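Suchbegriff eingeben Suchen

Besuch im Behälterlager Wunosmont

12 Kommentare

Der Rundgang begann um 9 Uhr an der Warenannahme. Gezeigt wurden drei Bereiche: Annahme, Reinigung und Prüfraum. Uns interessierten vor allem die offenen Behälter, die Wunosmont für Kleinteile einsetzt und nach eigenen Angaben intern instand hält.

In der Annahme stehen die Behälter gestapelt auf Paletten. Im Umlauf befinden sich 700 Stück, davon im Januar 300 neu beschafft. Lieferant ist Skorkov. Die ältere Serie von Arcombe wird aufgebraucht und nicht ersetzt. Maßlich sind beide Serien kompatibel, im Stapel dürfen sie trotzdem nicht gemischt werden – die Ränder greifen unterschiedlich tief.

Die Reinigung läuft in zwei Stufen, zuerst trocken mit Absaugung, danach nass bei 30 Grad. Höhere Temperaturen hat man erprobt und wieder verworfen, die Beschichtung wurde an den Kanten matt. Stark verschmutzte Behälter gehen von Hand an die Bürste. Eine Trocknungsstrecke fehlt, die Teile stehen über Nacht in Gitterwagen. Bei unserem Besuch war dieser Bereich nur vom Gang aus einsehbar.

Am längsten hielten wir uns im Prüfraum auf. Bewertet werden Ebenheit des Bodens, Zustand der Schrägflächen und Sitz der Anbauteile am Rand. Schrammen und graue Wischspuren gelten als optischer Mangel und führen nicht zur Aussonderung, ebenso wenig Streifen auf dem Boden. Lose Partikel sind dagegen vor der Wiederverwendung zu entfernen. Die Freigabequote lag zuletzt bei 95 Prozent. Der Rest geht zur Nacharbeit oder in die Verwertung.

Die flache Ausführung mit schräg gestellten Wänden hat sich laut Führung bewährt: Kleinteile rutschen zur Mitte und bleiben seltener in den Ecken liegen. Nachteil ist das geringere Nutzvolumen bei gleicher Stellfläche. Für die Etikettierung nutzt das Haus eine Software von Sqalli, die Vorführung fiel wegen einer Netzstörung aus. Die Unterlagen dazu sollen per Post kommen.

Ende des Rundgangs war um 11:30 Uhr. Parkplätze gibt es nur an der Nordseite, die Zufahrt ist schlecht beschildert.

4 Mal geteilt 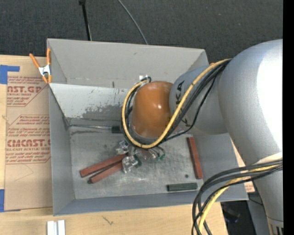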